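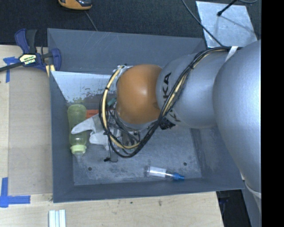 *Photo: Tamsin Okafor*

**The Grey Bin**

The bin came out of the Jullstead store in October with no lid and no paperwork. Sem Dijkstra entered it in the stock book as container, large, grey, and left the column for previous contents blank. Haverford sent the page back. A blank was not permitted in that column. Dijkstra wrote "unknown", and the page was accepted.

The question of the holes was raised at the next morning's check. There were two in the floor of the bin, small and round, one towards the left and one towards the right. Ettore D'Amico held that they were drains. Vaughn Haverford held that they were fixing points, and that the bin had once been bolted to something. He had worked with bins for 30 years, the last 20 of them at Clerance, and had seen both kinds.

"A drain would be at the lowest point," he said.

"Then find the lowest point," said D'Amico.

They put the bin on the bench and levelled it with card. Dijkstra poured in a cup of water. It spread over the scuffed part of the floor, stood for a while, and went down the left hole and the right hole at what appeared to be the same rate. D'Amico wrote this down. Haverford observed that water would go down any hole, and that the test had shown only that the holes were holes. This was also written down.

The bench was dried. The bin was dried. Dijkstra was asked to remove the scuffs and spent the afternoon on them with a cloth and a mild soap. The dark smudges grew slightly paler. The pale scuffs did not change. He recorded the surface as worn, serviceable.

At ten past four he noticed the scratches on the back wall, high up and to the left. They were faint and could be felt better than seen. He ran a thumbnail along them and thought of the inside of his grandmother's bread bin at Yazzie, where the knife had always been put away point first. He did not enter this. There was no column for it.

A small bottle was laid in the bin for the contents trial, near the right-hand hole. The hole was narrower than the bottle, so nothing could be lost. Haverford checked this himself, with callipers, and signed.

The form went to Thaddeus Thibodeaux at Kitel, who had the final say on containers. It came back with item 31 circled. Item 31 was the purpose of any openings.

Dijkstra took the form to the bench and looked at the holes for some time. Then he wrote "two" – and, after it, in smaller letters, "see over". He turned the sheet. The other side was blank, and he began to write about the bread bin.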